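Training on office desks: first results from Disbridge

The Ollia group has finished its first round of tests on learning from hand-held grippers. People carry out short tasks at ordinary desks with a gripper in each hand, and the policy is trained on those recordings alone, with no robot time at all.

The round used 388 recordings, 357 of which passed the tracking check. Most of the rejected ones had the same fault — the marker cubes over the wrists left the head camera's view for too long. Eugeniusz Dudek has changed the check so that it flags this while the operator is still at the desk.

Adding the gripper camera views to the head view helped most in the last few inches before a grasp. On the bench arm, the policy trained on both views completed 9 test tasks. With the head view alone it completed 5.

A second round, with more cluttered desks, starts in October.
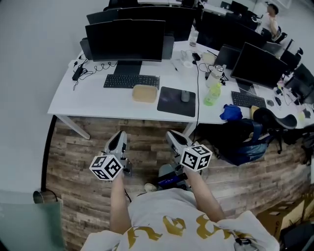
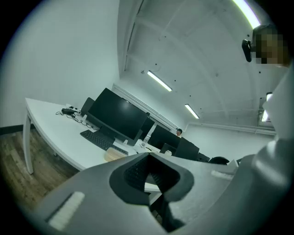

Recording at the desks, from the head camera (first) and from a gripper camera (second).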